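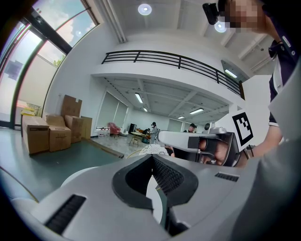 Bus timetables should state the margin at each connection. Clallesby prints departure times to the minute, yet the change for Elludska allows three minutes and the sheet gives no hint of how tight that is. A passenger who misses it waits for the next service.

The usual objection is clutter. I find it weak – one extra column would do. Tostik already lists margins on its ferry sheets, in small type, beside the fare zone. The figure should be the scheduled gap less the median delay, revised each October. Where the result is negative, print it as negative.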